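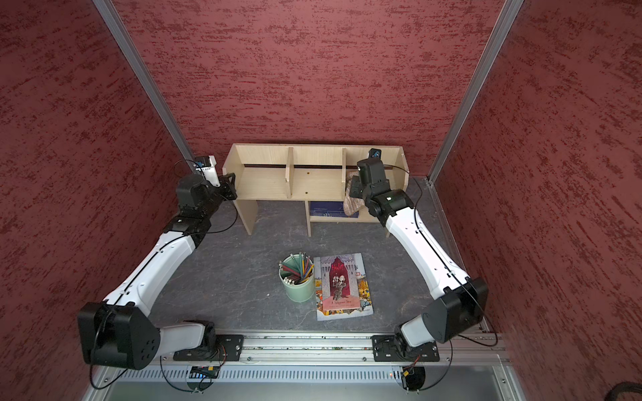
tidyup_teleop
Hello all, long post coming, so get yourself a coffee. I've been gathering episodes for our shelf clearing policy since February and I want to talk about resets, the part that eats my evenings. The task is a two-arm one: things start out stowed on or under a little wooden shelf and have to end up somewhere else, or the other way around, depending on which prompt I'm recording. We keep the cast of objects small on purpose. There's the mint-green cup of colored pencils, the kids' Hamlet book, a chunky knitted thing that the right arm has to get out of the low space under the shelf, and a few more that rotate in. The knit is my headache. A book is a book wherever you lay it down, but fabric lands differently every single time, and I can't decide if I should be folding it neatly between episodes or just stuffing it back in and letting the policy suffer.

My labmate is firmly in the neat camp. I lean toward stuffing. We each recorded a batch our own way last month (he did 6 sessions, I did 7, so please don't ask me for a fair comparison) and I would dearly love to hear from people who have lived through this already.

leiva_fan
Stuff it, stuff it, stuff it! We folded everything beautifully for our first Leiva set and the policy learned to look for one particular corner of the towel. Move that corner to the back and the arm would sit over the shelf opening and shut its gripper on nothing, poor thing. I went back and recorded 8 more sessions with my eyes closed during the reset (I mean that literally, I shut my eyes and shoved) and it got a good deal better.

Issa Majali
I'm going to disagree a little, and I hope in a friendly way. Random is fine once you have plenty of data. With a small set, though, you can end up with every episode being its own special case, and then you don't know which failures come from the fabric and which come from the person driving. What I like to do is pick a few starting shapes, give them silly names so the operators remember them, and cycle through. Ours were pancake, burrito and nest. Write the name in the episode notes. When the policy only fails on burritos, you know what to record next, and that saves you a whole lot of guessing.

leiva_fan
Okay, the names are charming and I'm stealing them. I still think you're teaching it three poses and calling it variety.

Issa Majali
Three poses times whatever the operator's hands do to them! No two of my burritos ever came out the same, believe me.

tidyup_teleop
Thank you both, this is already more help than I got from a month of arguing across the bench. I should have said that we swap the soft object too. Some episodes use a plush toy, and I'd half forgotten how much nicer that is to handle. It has a body you can get hold of, so there's usually a decent grasp somewhere, and the operators relax. My worry is that the toy episodes are so pleasant that people choose them when I'm out of the room, and the set ends up lopsided.

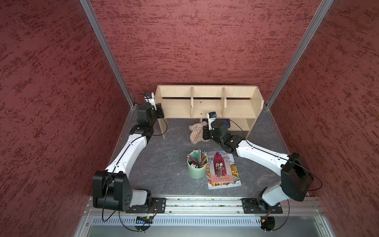
rundell_dan wonders whether lopsided is really so bad. On the Rundell arms he had nearly 7 easy episodes for every hard one, trained on all of it anyway, and then just sampled the hard ones more often. His advice is to quit policing the operators and fix it in the loader, though he admits he never tried it with knitwear.

tidyup_teleop
Hm, I can see that working for rigid things. With the knit I'd be showing it the same handful of tangles over and over, wouldn't I? I think I'd sooner have the script choose the object and put it up on the screen, so it's out of everybody's hands, mine included.

akis_user
We do that with Akis and it's lovely. It also gives you a reset card, with the object and where it goes. One tip: leave the pencil cup alone unless the card says to move it. People love to straighten things.

tidyup_teleop
Guilty! I turn the book square to the table without thinking. I'll try the card with Issa's shapes on it and post the numbers once there's enough to look at.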